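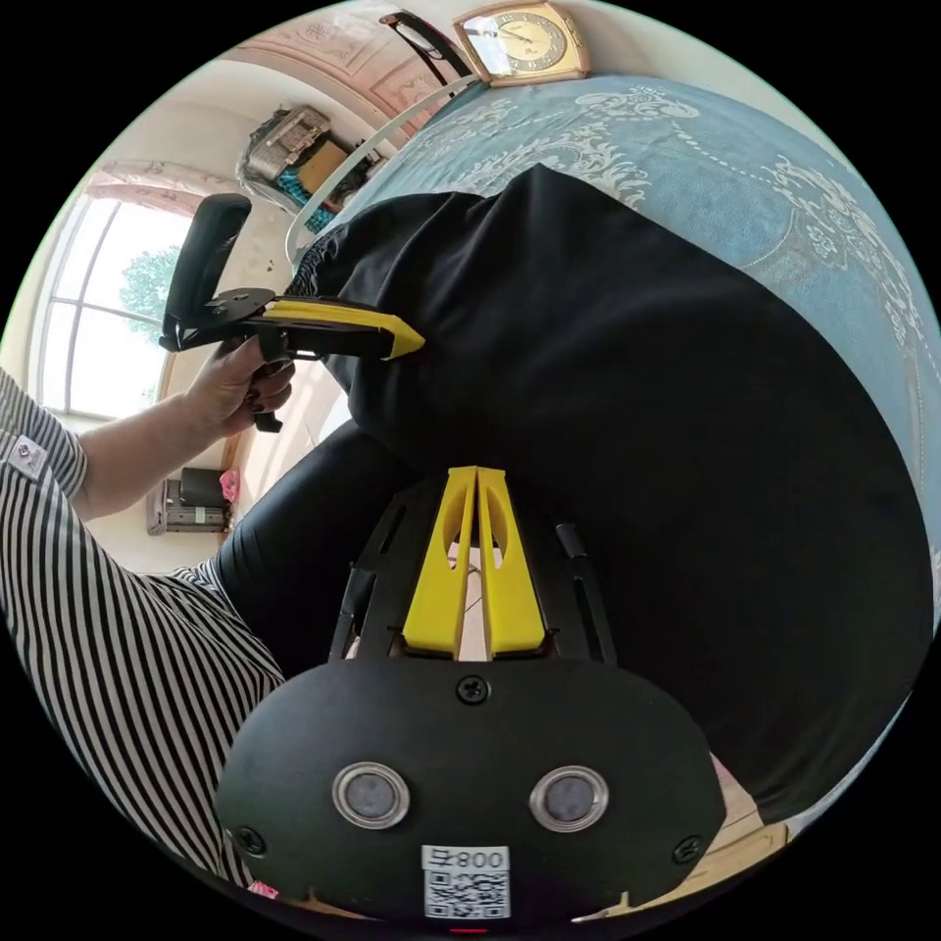
Fig. 2. Black fabric on the bed, before folding.

Print this page | E-mail this page

Section 4: Folding and Storing the Cover

The Domitstead cover comes out of its bag in four seconds and goes back in when it feels like it. Read this section through once before you start. Most of the letters we get about the cover come from people who started at step 6.

You will need a bed, a sofa or a clean stretch of floor. A bed is best. It is the right height for your back, and you were going to have to make it anyway.

Before you begin

Take off your watch and any rings with a raised setting. The fabric snags on them and will hold the grudge for years. Check that the cover is dry all the way through, including the hem, where water likes to hide.

1. Lay the cover across the bed with the sewn label facing up. If you can't find the label, it is underneath. It always is.

2. Push the air out. Start at the rounded bulge in the middle and work toward the nearest edge with flat hands. Don't slap it. Slapping moves the air to the other side, where it will wait for you.

3. Smooth the wrinkles along the upper edge. Small folds are fine. Anything you could lose a sock in should be pulled flat.

4. Bring the left side over to the right side. The hems should meet within a couple of inches. If they don't, decide how much you care and go on.

5. Fold in half again, same direction, and press out whatever air has come back.

6. Roll from the closed end toward the open end. Keep a knee on the roll if you are working alone.

7. Slide the roll into the Rudar bag, closed end first, and pull the cord.

NOTE: The size 2746 cover fits the small bag. The size 3936 cover fits the large bag. The size 3936 cover does not fit the small bag, and our product manager, Jacobus Hendricks, has a Friday afternoon he would like back.

CAUTION: Do not iron. The slight sheen is a finish, and an iron will turn it into a different finish in the shape of an iron.

CAUTION: Keep cats out of the room until step 7 is done.

If the roll won't go in

Take it out, unroll it, and go back to step 2. There is still air in it. Sitting on the bag does not help and voids the warranty on the cord.

For washing, see Section 5. For the Fontana and Amik covers, which have elastic corners and need a good deal more patience, see Section 6.

This site uses cookies to remember your settings. Accept | Manage preferences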